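Vovis Translucent Storage Bins
Colored plastic bins for desks, shelves and craft tables

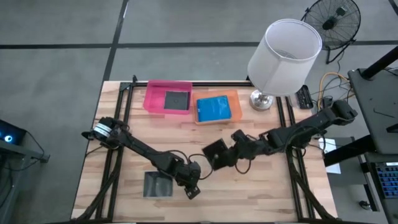 Overview

The Vovis is an open bin in see-through colored plastic. It comes in pink and orange, and the two colors are sold singly or as a set of 2. Both are translucent, so you can tell that a bin has something in it from the side, and you can see exactly what it is from the top.

Most of our customers use them in pairs on a worktable, pushed to the back so the front stays clear. The pink one tends to end up with flat things such as pads and coasters, and the orange one with sponges, pouches and other soft items. There is no rule about it. The color makes it easier to tell someone else where a thing goes.

Colors

Pink - bright, the stronger of the two. Shows up well against light wood.
Orange - warmer, and a little easier to see through in daylight.

Colors can vary slightly between batches. If you are adding to bins you already own, put the batch letter from the underside in the order notes and we will try to match it. Stock from before May has no batch letter.

Placing them on a table

Set the bins side by side along the far edge, with a finger's width between them so you can get a hand in to lift one out. They do not lock together. If you keep a table lamp in the same row, put it at one end. A lamp with a wide fabric shade needs more room than its base suggests, and you will want to reach into the bins without brushing the shade.

On bare wood the bins slide when pushed. That is fine for most people. If you want them to stay put, Vavwood felt dots (sold separately, 2 per bin is enough) can be stuck to the bottom.

Care

Wash by hand in warm water with dish soap. Do not use scouring pads, which leave fine scratches that show on translucent plastic. Dry with a soft cloth. Keep away from heaters and out of the dishwasher.

Ordering

Item number: 1073
Sold as: single bin or set of 2
Lid: not included, none available
Lamp, table and bin contents: not included

Single bins and sets ship from our Buren warehouse. Shops and schools ordering for several rooms should write to the Teixeira trade desk before placing a large order. We keep some 1000 bins in stock across both colors, but orange runs low first and can take longer to refill.

Returns are accepted on unused bins with the paper label still attached.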